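Getting the Kitchen Ready Before the Listing Goes Up
By Morfudd Pumphrey – March

If you're selling this spring, start in the kitchen! I've helped friends and family get 11 homes ready for buyers now and I still love that first Saturday-morning feeling of opening every cabinet and pulling the lot out. It's the room people linger in, and it's where a bit of elbow grease really shows.

Empty the cabinets first, before you clean a single thing. Buyers do open doors, and a half-full cupboard looks twice the size of a stuffed one. Box up the fondue set, the spare mugs and the big roasting pan and get them over to a relative's garage. My brother-in-law Teodor Brzozowska kept six boxes of mine for a whole summer, bless him.

Grease on cabinet fronts comes off with warm water and a squirt of dish soap. Hold the wet cloth on the sticky patches around the handles for a minute, then wipe with the grain and dry straight away. Please don't scrub painted doors with anything gritty – you'll get shiny spots, and they catch the light at viewing time.

Loose hinges! Tighten them all in one go. If a screw just spins, push a toothpick with a dab of wood glue into the hole, snap it off flush, let it dry overnight and put the screw back. It costs pennies and the door hangs straight again.

For the sink, sprinkle baking soda on damp steel, rub it with a soft sponge, rinse, and buff with a dry towel. Give the faucet 15 minutes wrapped in a rag soaked in vinegar if it has lime on it (not if it's brass or has a special finish, check first). Keep that vinegar well away from marble, too.

Stone counters want mild soap, a soft cloth and a dry towel afterward. Then clear them. I leave out a kettle and one bowl of lemons, and everything else goes in a drawer, chargers and mail included.

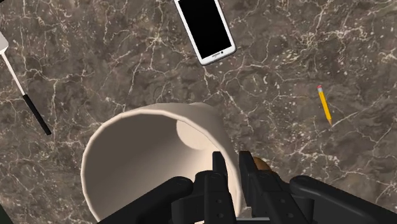

Phone on a veined marble countertop.

On the day itself, take the trash out, run the disposal with a slice of lemon, and open a window for a while before anyone arrives. Switch on the under-cabinet lights even if it's sunny. And wipe the top of the fridge – tall people look!

Questions or tips of your own? Write to Morfudd through the contact page. © Wunska Home Notes. Back to top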